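怎么给一艘军舰建一份自己的动态档案

老有人在留言里问我，看军事新闻看了好几年，什么“某舰抵达某海域”看得眼睛都花了，可真要说出一艘船这半年去过哪儿，脑子里还是一锅粥。我以前也这样！后来我开始给感兴趣的船做动态档案，就是一张普普通通的表格，边看新闻边往里填，填着填着，看新闻的习惯整个都变了。今天就把我的做法从头讲一遍，不需要什么专业软件，会用电子表格就行。

先挑一艘船

我建议第一次千万别挑航母。消息太多，转载太多，光是去重就能把人累趴下。挑一艘中等热闹的，比如补给舰、扫雷舰、海洋调查船，一个月能有几条消息就够你练手了。我自己的第一份档案做的是补给舰 Ermont，这船没什么名气，但是它到处跑，给谁加油、在哪儿靠港，新闻里总会顺嘴带一句。这种“顺嘴带一句”特别适合练习，你得学会从别人的新闻里把它捞出来。

还有一点，挑之前先查一下有没有重名。军舰的名字是会传下去的，老船退役，新船接着用，搜出来的旧新闻可能说的是上一代。我就吃过这个亏，扫雷舰 Timmermans 前后有两艘，我把老船的一次出访记到了新船头上，过了好久才被论坛里的朋友揪出来，脸都红了。从那以后，我第一件事就是把舷号、入役年份、退役年份（如果有前辈的话）写在表格最上面一行，每次录入前瞟一眼。

搭表格

我的表一共5列：事件时间、地点、干了什么、消息出处、把握程度。就这么多。刚开始我做过一个特别豪华的版本，连天气和随舰直升机型号都有单独的格子，结果大半都是空的，看着就丧气，后来全砍了。

“事件时间”要和“发布时间”分开。这个坑太常见了，新闻稿往往过几天才发，转载的网站又会把自己的日期顶在最前头，你照着网页上的日期抄，整条航迹就全歪了。正文里写了“上周”“此前”的，就老老实实往回推，推不出来的写个月份就好，比如“10月，具体不明”。空着也没关系，总比硬编一个日期强。

“地点”那一列，照原文抄。原文说“东部海域”，你就写“东部海域”，别自作主张给它换成某个港口。我一般在后面加个括号写自己的猜测，用问号标出来，这样以后回头看，哪些是人家说的，哪些是我瞎琢磨的，清清楚楚。

“干了什么”尽量用动词开头，靠港、离港、补给、演习、拖带、入坞。动词统一了以后筛选特别方便，想看它一年进了几次船坞，点一下就出来了。我建议单独开一个小工作表，把用过的动词列在里面，录入的时候照着选，不然今天写“靠港”，明天写“抵港”，后天又写“停靠”，筛起来真要命。

去哪儿找消息

按我自己的顺序来：

第一，海军或者国防部门自己的新闻页面。优点是舰名和舷号一般不会写错，缺点是说得少，口气也永远一片大好。领导打电话慰问官兵啦，参观啦，授奖啦，这种稿子别急着划走，里头经常藏着一句“该舰目前部署于……”，这句就是你要的。

第二，港口所在地的地方报纸。这个真的被低估了！大报只在出事的时候才关心一艘船，地方小报连哪天开放参观、哪条路因此封闭都写。Stitow 的港务公告我就常年收藏着，泊位安排更新得很勤，军舰来访的时候虽然不一定写名字，但哪个码头临时停用总会说的，和别的消息一对，八九不离十。

第三，议会的书面答复和预算文件。读起来是枯燥了点（我一般端着茶看，看困了就停），可是维修期、推迟服役这类事情，新闻稿里通常轻描淡写，文件里倒是写得明明白白。

第四，爱好者论坛和社交平台上的目击帖。量大、快，也最乱。我当线索用，单凭一个帖子我是不往正式表格里录的，先放进“待核实”那一页。

顺便说说船舶定位网站。很多朋友一上来就盯着地图上的小三角，觉得这个最准。军舰的信号可以关，关了你就什么也看不到；也有位置显示得莫名其妙的时候，船明明在港里，图上却跑到了内陆。我会看，但在“消息出处”里会写明是定位信号，把握程度最多给到中等。

怎么定把握程度

我只分高、中、低。高的标准是至少有2个互相独立的出处。注意“独立”这两个字，十家网站转同一篇通讯稿，那还是一个出处。怎么看是不是同一篇？挑一句稍微拗口的话，整句加引号去搜，要是到处都一字不差，那就是一个妈生的。

中：只有一个出处，但这个出处直接当事，比如海军自己发的，或者港口自己公告的。

低：转述、匿名人士、“据信”、“有消息称”。低的也录，别扔，过几个月可能就会有别的消息把它顶上来。我每个季度会把低的那批重新翻一遍，能升的升，明显错了的划掉但不删除，在旁边写上为什么错了。这个步骤有点烦，我自己也偷过懒……偷完懒的那个季度后来补得特别痛苦，所以还是劝大家按时做。

拿一条消息走一遍

假设你看到这么一句：“补给舰 Ermont 在完成任务后返回 Stitow，受到家属热烈欢迎。”

动词是靠港，地点 Stitow，这两格很快。事件时间呢？稿子里没写，就先去翻地方报纸，欢迎仪式这种事他们一般会提前登通知，告诉家属几点在哪个门集合。找到了通知，时间就有了。可是通知是提前写的，船有没有晚到还得再看一眼事后的报道。两边对得上，把握程度写高；只找到通知，写中，备注里加一句“未见事后报道”。

然后别忘了“完成任务后”这几个字。什么任务？从哪儿回来的？往前翻你自己的表，上一条是什么时候、在哪儿，中间如果空了一大段，就在备注里标个“缺口”。我特别喜欢填缺口，感觉像拼图拼到最后几块，有时候半夜11点多找到一条能填上的，能高兴到睡不着。

舰名的翻译也得留个神。同一个外文名，中文媒体可能有三四种译法，我的办法是原文名放前面，见过的译名全写进表头，搜的时候挨个搜。光靠一个译名，漏掉的可不是一条两条。

存网页

一定要存！链接会失效，新闻页面改版的时候旧稿子说没就没。我每录一条，就顺手把网页存成文件，文件名用表格里的行号打头，找的时候很快。图片说明也要一起存，有时候正文一个字没提，图片说明里却写着舰名和拍摄地点。不过配图本身别太当回事，资料图满天飞，配着今天新闻的可能是好几年前的老照片，要看清楚说明里有没有“资料图”三个字。
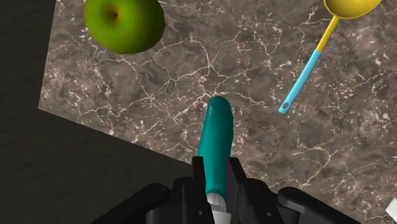
文 / 舷号控
Takidance 舰船栏目编辑

多久更新一次

我现在手上 Ermont 这份一共228行，听着吓人，都是一点一点攒的。我的节奏是平时看到了先把链接扔进收藏夹，攒到13条就坐下来集中录一次。一条一条随看随录也试过，特别容易手滑录重，集中录的时候前后消息摆在一块儿，谁抄谁的一眼就看出来了。

录完一批以后，我会把表按事件时间重新排一遍，从头快速扫一眼地点那列。要是发现船前一天还在北边，第二天就跑到几千海里外去了，那肯定有一条是错的，回去查出处。多半是把发布时间当成事件时间了，要么就是重名。

几个留言里常问的

能不能一次做好几艘？能，不过最好先把一艘做满一年再说。几艘船编在同一个编队里的话，倒是可以共用一张表，加一列舰名就行。

要不要画地图？看个人爱好。我画过，好看是好看，可地图会逼着你给每一条消息一个准确的点，“东部海域”这种你往哪儿点？点了就等于编了。所以我现在只给港口画点，海上的就留在表格里。

可以公开发出来吗？我自己只整理已经公开发表的消息，而且正在进行中的部署，我习惯等船回港了再更新到网上。各地的规定不一样，发之前查一下自己所在地怎么说，码头附近有禁止拍摄标志的地方就别举手机了。

还有人问看不懂外文怎么办。机器翻译应付新闻稿够用，就是舰种名称经常翻得乱七八糟，护卫舰、驱逐舰、巡逻舰来回串。碰到舰种，直接看原文那个词，自己做一个小对照表，查上几次就记住了。

空白表格模板我放在栏目的下载区了，表头已经填好，动词表也在第二页，拿去随便改。

返回顶部 | 联系我们 | 投稿须知 | © Takidance 版权所有，转载请注明出处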